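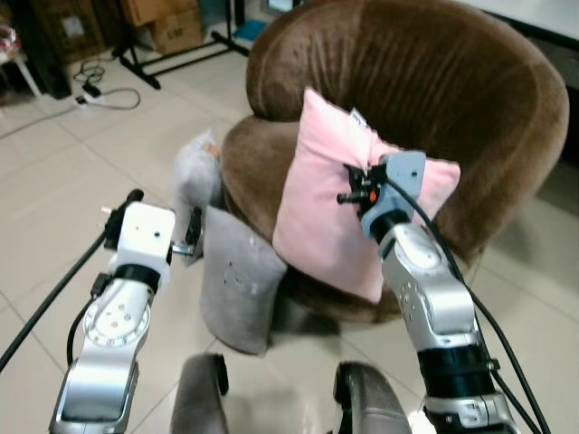
How to clean and style a plush tub chair

Posted Aug 11, 2022 by Zodwa Adams

A tub chair in velvet or velvety plush looks tired well before it wears out. Dust settles in the curve where the back meets the seat, the pile gets pushed in six directions, and the cushions sink. Most of this can be fixed in 40 minutes with things you already have at home.

What you need

A vacuum with a soft brush head and a crevice tool
A clean, dry clothes brush
Two white cotton cloths
Mild dishwashing liquid
A bowl of lukewarm water

Step 1. Clear the chair

Take off every cushion and throw. Stand them beside the chair or lay them on a clean sheet, and leave them off until the chair is completely dry. Check for a care tag on the chair and on each cushion. If the tag has a W, water is fine. If it has an S, use solvent cleaner only and skip step 3. An X means vacuum only.

Step 2. Vacuum

Start at the top edge of the back and work down. Use the brush head on the open surfaces with the suction on low, then change to the crevice tool for the join around the seat. On a rounded back it is easier to follow the curve from one arm to the other than to go up and down. If the seat cushion lifts out, do underneath it as well.

Step 3. Treat any marks

Put a few drops of dishwashing liquid in the water and swish until it foams. Test the foam first on a hidden patch low on the back of the chair and wait for it to dry. If the colour holds, pick up foam only on a cloth and dab the mark from the outside in. Don't rub. Blot with the second cloth, which should be dry.

Chocolate brown hides tea and coffee fairly well but shows lint and skin oil, so check the tops of the arms and the upper edge of the back in daylight.

Step 4. Brush the pile

Once the fabric is dry, brush it all in one direction. I go downward on the back and toward the front on the seat. Some lighter patches will stay along the folds and curves — that is the pile catching the light and it will change as you walk past.

Step 5. Plump the cushions

Hold a square cushion by two opposite corners and push them toward the middle, then turn it and do the other two. Push the filling back into the corners with your fingers. Thick floor cushions do better if you lay them flat and pat them from the sides. Vacuum these too, especially the face that sits on the carpet.

Step 6. Put it back together

One cushion is enough for most tub chairs. The back is already curved, and a second one takes up the room you need for sitting. Stand it upright against the inside of the back and press the centre lightly so it settles into the seat. Turn any sewn-in tag toward the back if you don't want it showing.

Pale pink sits well against brown, and grey goes with both. Keep a grey floor cushion next to the chair if you like somewhere to put your feet.

How often

Vacuum every two weeks and brush whenever it needs it. I do the full clean twice a year, in February and again at the end of winter.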